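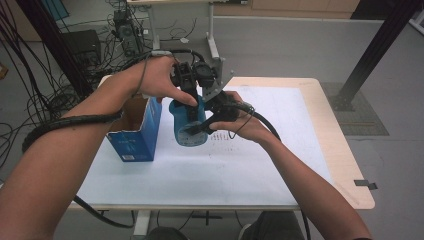
May, bench 2, handheld gripper (unit B)

Start 8:40. Me on the tool, Cauã on the logging machine.

Reason for the session: Cauã flagged yesterday evening that the width readout on B drifts closed over a long run. Starts good, by the end of a few hundred grasps it says the fingers are narrower than they are. Unit A doesn't do it. Same firmware on both, I checked the version string twice.

Plan was: zero, check against gauge blocks, run grasps on the usual items, check again, open it up only if the numbers say so.

Zeroing
Power on with fingers fully open, wait for the second beep, then close on nothing and hold till the counter settles. Do NOT squeeze hard at the end stop, the linkage flexes and you bake the flex into the zero. I did exactly that the first time and had to redo it. Encoder reads 0 closed, 4,000 open. Second try gave 3 closed, fine.

Gauge check, cold: good at all the blocks we have. Written on the sheet in pencil, don't throw the sheet out.

Run 1
Bottle and small carton, alternating, pick / hold / put back. 168 grasps before I wanted a break. Cauã called out the readout every time I went back to closed:
start 3
a third of the way 5
two thirds 11
end 14
So it walks, and it only walks one way. Backlash would go both ways I think, so probaly not backlash.

Bevan's guess when he came by at 10: the magnet on the encoder shaft is creeping in its seat. My guess was the coupler screw. Cauã's guess was heat. Wrote all three down so we can see who buys lunch.

Heat test
Left it powered and untouched for the length of a coffee. 14 before, 14 after. Then off, let it cool, back on without re-zeroing (you have to hold the mode button during boot or it zeroes itself -- this is not in the Gornach notes and should be). Still 14. So not heat. Sorry Cauã.

Opened it
Order that works, for whoever does A next:
- unplug both leads at the PC end first, then at the tool. Other way round and the logger hangs and you lose the last file. Lost one this way in the winter.
- top bracket off, two screws, short hex key. The long key fouls on the housing.
- slide the cover back toward the handle, it catches on the cable boot. Wiggle, don't pry.
- encoder carrier is then right there. Take a phone photo before touching anything

Magnet: solid. Pushed it with a plastic pick, no movement. Sorry Bevan.
Coupler screw: a quarter turn loose. Not falling out, just enough. No trace of threadlocker on it at all. The Trilley build sheet says medium threadlocker on that screw, so either it was skipped or somebody had it apart and put it back dry. Nothing in the book about it being apart. If it was you please write it in, not fussed, just want to know.

Cleaned the screw and hole with alcohol, one small drop of blue, back in, torqued by feel with the little driver. We need a proper low range torque driver. I have asked for this before.

While it was open:
- finger pads ok, left one a bit shiny at the tip. Swap at next service. Two pads left in the Rondix drawer, order more
- pivot pins dry, one touch of the white grease each, wiped the excess
- cable boot has a small split on the underside. Heatshrink on for now. It's the spot where the cable bends when your wrist turns down, will split again

Cable routing
Better way found, worth copying. One cable wrapped loosely up the left forearm before it drops, the other straight off the tool and away past the right hand. Before this both went off the same side and tugged on the tool whenever I reached, which showed up in the force trace as a slow bump that we kept blaming on the operator. Keep the wrap loose. Tight and your hand goes numb and you pull on the connector anyway. Leave slack under the table too, enough that you can lean back.

Stand up slowly. I forgot I was wrapped and nearly took the box off the table.

Waited 45 min on the threadlocker. Data sheet wants longer for full strength so will re-check first thing tomorrow before anybody trusts it.

Run 2
Re-zeroed: 2 closed. Same items, same 168 so the two runs compare straight.
start 2
a third 2
two thirds 3
end 2
That is flat. Gauge blocks after: all good. Happy with that.

Logger
Separate problem and not solved. Cauã saw the timestamps jump twice in run 2, both times when the disk was writing out a big chunk. Normal gap is steady, these two were over 900 ms. The Shiferaw script drops anything with a gap that size and says nothing, so you think you have a whole run and you have a run with holes in it. He changed it to print a warning and keep the rows. Old behavior is still behind a flag, default is now warn. If your counts look higher than last week thats why.

He also thinks the buffer is too small at 1,000 rows. Going to try bigger on his own branch, not on the bench machine. Please don't update the bench machine until he says.

Left to do
- re-check zero on B tomorrow, cold, before anything else
- open A and look at the same screw even though A is behaving (me)
- new cable boot for B, maybe the longer one with the strain relief
- pads
- torque driver, ask again, put Bevan's name on the request this time
- add the mode button trick and the unplug order to the setup page (Cauã has edit rights, I don't)
- compare the old B files against today's drift. If it really walks 11 counts every 168 grasps we might be able to correct the old sets and keep them. If it's random we bin them. Don't delete anything yet

Mine was the right guess so Bevan and Cauã owe me lunch. Noted here so it's official.

Stopped 3:15. Tool on the charger side shelf, tape on the handle says "SCREW DONE, CHECK ZERO". Leave the tape on.

Later, 4:30 -- couldn't leave it. Quick zero check, 2. Did not run grasps. Still want the cold check in the morning.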